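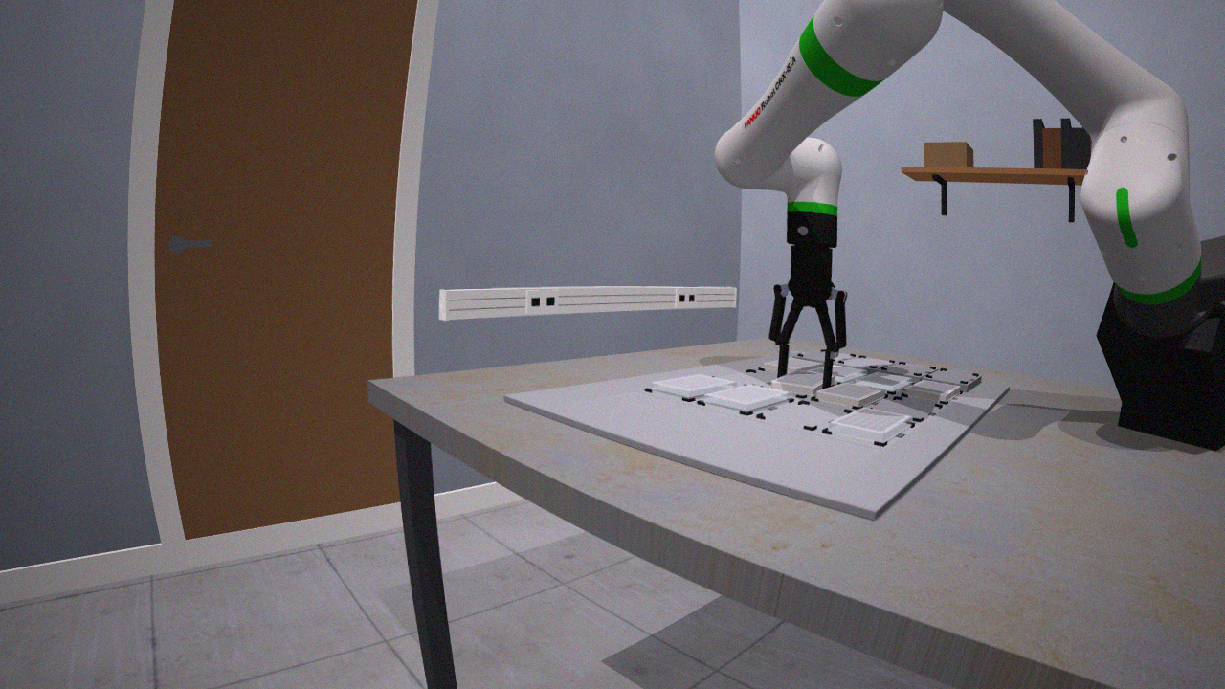
R. Saragih
Senior Research Fellow, Dernden Institute for Sport and Community

Figure 1. Simulated robot arm with a black parallel gripper above a tabletop.

4. Supporters' responses to changed kick-off times

4.1 Material

The messages discussed in this section were posted by supporters of two clubs, Gremunum and Dernden, on the Flurnetti message board. We took 1,000 messages from each club's board, all of them written in the days after a league match had been moved from its first published time. Messages from accounts run by the clubs were left out, as were those that only repeated the fixture details. Where a supporter quoted an earlier message in full, the quoted part was removed before reading and only the new words were kept.

The two clubs were chosen for their different patterns of away support. Gremunum's followers mostly travel by train, and the last direct service home leaves before the end of any match that begins in the evening. Dernden's supporters rely on coaches booked through the supporters' club, which must be paid for in advance and can be altered only at a cost. Both clubs had 11 matches moved during the season under study, so that neither group can be said to have had more cause for complaint by number alone.

4.2 Reading and sorting the messages

Each message was read in full by two members of the team working apart. A message could be placed under more than one heading. The headings were travel, money, work and family, the quality of notice given, and the match itself. A sixth heading was added in November for messages which defended the change or treated it as a normal part of the game. We had not expected to need it, and the messages already read were gone through again once it had been agreed.

Differences between readers were settled by discussion. The most common difficulty was sarcasm. A supporter who wrote that a noon start was "perfect, I never liked sleeping anyway" plainly had no wish to praise the decision, but many cases were less plain than this, and where the two readers could not agree the message was marked as unclear and set aside. Short forms and club nicknames caused less trouble than we had feared, as both readers had followed league football for many years.

4.3 Findings

Travel was the largest heading for Gremunum, with 600 messages. Most concerned the journey home. Supporters described leaving before the final whistle, paying for a room, or sharing a car with people they had met only on the board. Several threads that began as complaints turned within an hour or two into practical arrangements, with offers of seats and advice on where to park. We regard this as one of the more useful findings of the study, since earlier work on supporter message boards has tended to treat complaint and mutual help as separate kinds of activity.

Among Dernden supporters the notice given mattered more than the hour chosen. Anger was strongest when a change was announced after coach places had been sold. An early start made known in good time drew fairly mild comment, while a move of only two hours, announced late, led to long and heated threads. Some writers blamed the broadcaster, others the league, and a good many blamed their own club for failing to object. The club's statement after the second of these late changes was widely mocked for its tone - it thanked supporters for their patience before any had been asked for.

Messages under work and family were fewer at both clubs but tended to be longer. Shift workers wrote of having swapped a day with a colleague and being unable to swap back. Parents wrote of children who could not be taken to a match ending late on a school night. These messages drew more replies than those under any other heading, and the replies were seldom hostile, even on boards where disagreement over team selection was sharp.

Defence of the changes came chiefly from supporters who said they watched from home. They pointed to the money clubs receive from broadcasting and, in some cases, to players it had helped to sign. Season ticket holders often answered that the money had not been used to lower prices. Exchanges of this kind were repeated through the season with little movement on either side.

4.4 Limits of the material

Those who post on a message board are not a fair sample of those who attend matches. Older supporters, and those who travel alone, are likely to be missing from our material in some number. We also have no record of messages removed by the board's moderators before collection. The interviews reported in Section 5 were arranged partly to meet the first of these points, and were held with supporters of both clubs who said that they did not use Flurnetti.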